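Horari is a home-built kitchen robot arm. I keep this article up to date myself, so forgive the chatty bits! The joints run on Brengate servos, and the test routine is a toast run on my own counter. 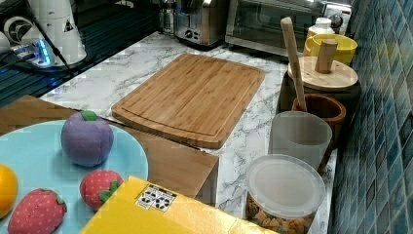 Control software

I wrote the planner, Yeo, over one long December (2,183 lines, most of them ugly). It checks the arm's position 200 times a second, and I'm still fiddling with the speed limits. For tuning I park the fingertips pointing straight down, just above the cutting board, and nudge the height from there.
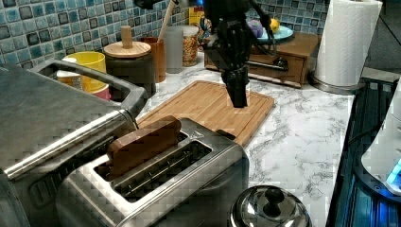
Nasico, my next version, gets a longer forearm: 300 mm, up from 186. Reach is what I want most, with a slice standing in the rear slot of the toaster and the board on the far side of it. The elbow bracket still needs a redraw.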